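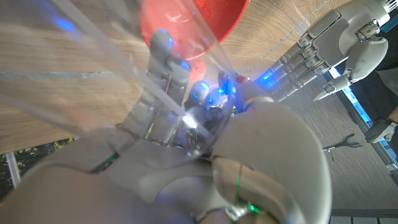
Search posts, people, tags Search Cancel

Liv Backlund
A thread about the tall plastic cups, as I promised to several people under my last post. It is long because I have thought about these cups more than a grown person should.

Liv Backlund
For those who are new: I moved to Wadthorpe with two suitcases and one box of kitchen things. The box got lost. So everything I eat and drink from today is either from the Hollmann shop near the station or was given to me by someone who was happy to get rid of it.

Liv Backlund
The clear cups are from Hollmann. They are tall and thin, straight all the way, like a piece of tube with a bottom. I bought them for one summer. This is the third year I use them and I have no plan to stop.

Liv Backlund
What I like: they are light, they do not sweat so much on the table as glass does, and when one falls on the kitchen floor I only say a small word and pick it up. With my old glasses I had to put on shoes and find the broom.

Liv Backlund
What I don't like: they fall easily. A tall thin cup that is empty has almost no weight, and a sleeve is enough. When there is water in it, it stands better. So now I have the habit that an empty cup lies down or goes to the sink. It does not stay standing next to my elbow.

Liv Backlund
They hold 400 ml if you fill them to the top, and you should not fill them to the top.

Liv Backlund
Washing. The dishwasher made the first ones cloudy. I thought it was dirt and I scrubbed with the green side of the sponge, which was a mistake, and then they were cloudy and also scratched. Please use only the soft side. I can still recognize these cups and I always give them to myself, never to guests.

Liv Backlund
For the white film that comes from our water: warm water, a good splash of white vinegar, leave it while you eat breakfast, then rinse. It takes away the film. It does not take away scratches, I have tried also toothpaste and I do not recommend to spend an evening on it.

Liv Backlund
The bottom is the difficult part. My hand goes into the cup only until the knuckles. I bought a bottle brush from Futent with a long bent handle and it reaches everything. Before this I used a chopstick with a cloth around it. The chopstick also works, but the cloth comes off and then you are fishing.

Liv Backlund
Drying is where I had to learn most. If you put them upside down flat on a towel, the air cannot get in and the next morning there is fog inside. I lay them on their side on the rack, a little bit tilted, opening lower than the bottom. They dry well like this - but they roll, so put something heavy at the end of the row. I use the sugar jar.

Liv Backlund
Never stack them wet. I stacked two wet cups in December and they held together so hard that I carried them around the apartment asking for advice. Arvid Bråten from downstairs told me: cold water in the inner one, stand the outer one in warm water, wait, and turn slowly. It worked on the second try. Thank you again Arvid.

Liv Backlund
(He also said that I could have twisted them with rubber gloves from the beginning. I did not own rubber gloves. Now I do.)

Liv Backlund
Some people asked about the red bowl. I have a red one too, glossy, a wedding present to somebody else, who got two. It is my bowl for everything. Soup, tomatoes, keys when I have visitors and want the table to look nice.

Liv Backlund
Red is a good color for a bowl that you use every day because coffee and tomato do not show so quickly. But scratches from a spoon show very much, as thin gray lines. For these lines I use baking soda with a few drops of water, a soft cloth, small circles. Many of them are not scratches, they are metal from the spoon, and they come off. I was very pleased the first time.

Liv Backlund
I keep the bowl in the middle of the table and not at the side. A small kitchen table needs one thing that has a fixed place, I think. The rest can move around it.

Liv Backlund
Now the table. Mine is light wood with straight lines in it and it marks from everything. The person before me oiled it and left half a tin of Dratham oil under the sink, with a note on the lid that said "thin!!". I followed the note. It is very good advice and I would like to give it the same way: thin!!

Liv Backlund
How I do it. Take everything away, including the bowl. Wipe with a cloth that is nearly dry. Wait until the wood is dry also. Then a very small amount of oil, along the lines and not across. Wait 20 minutes, wipe off everything that still shines. Leave it for 24 hours with nothing on it. This last part is hard if you have only one table. I eat on the windowsill that day and it is quite nice.

Liv Backlund
Important, please read this one: the oily cloth should not go into the trash as a ball. It can get hot by itself and start a fire. Read what it says on your tin. I lay mine flat outside to dry, one layer, away from other things.

Liv Backlund
Rings from cups: on my table they come mostly when a cup has been standing in its own water. I wipe under the cup when I pour again, and that is the whole method. I had coasters too, but with tall cups the coaster sticks to the bottom, comes up with the cup, and then falls in somebody's lap.

Liv Backlund
If you have a ring already, do not sand it first. I oiled over mine and it became weaker, and after the second time I have to look for it from the side. There is one that will not go and I put the bowl on it.

Liv Backlund
A question I got by message: "why don't you just buy real glasses?" It is a fair question. I like glasses. But my nephews visit, my kitchen floor is stone, and the cups are already here. I don't want to throw away a thing that works in order to own a nicer thing that does the same.

Liv Backlund
Other uses for a tall clear cup, all tested at home:
- spaghetti that is left over from the pack, if it is the short kind
- green onions in a little water at the window, they grow again
- wooden spoons, but not more than three, or it tips
- drawing pencils, same warning

Liv Backlund
Not tested with success: hot tea. My cups are not made for it. It became soft at the side and I could feel it giving in to my fingers. Please look under your own cup before you pour something hot, often there is a small sign or a temperature.

Liv Backlund
How to pick one up when your hands are wet, since my younger nephew asked me this in a serious way: low, close to the bottom, thumb on one side and the fingers on the other. Do not squeeze near the rim, there the wall bends and the juice jumps out. He practiced with water over the sink for a long time and was proud.

Liv Backlund
I still have two small problems and would be glad for ideas.
First, the sticker glue. One cup had the price sticker on the side and there is a gray square that catches dust. Cooking oil made it softer but not gone.
Second, where to store them. My shelf is lower than the cups are tall, so they lie down, and when I open the door they come to meet me.

Liv Backlund
Several people write: a drawer, lying down, with a dish towel between. I have one drawer and it is full of lids. I will look at the lids this evening.

Liv Backlund
Update on the lids. Most of them belong to nothing I own. There is now a half empty drawer and the cups fit in it if they lie in the same direction. The glue is still there.

129 likes

Related posts
Vinegar or citric acid for hard water? My kettle, two weeks
The drawer of lids
Small table, one chair that matches
Growing green onions at a north window

Get the best threads in your inbox once a week. Enter your email address to subscribe. You can unsubscribe at any time.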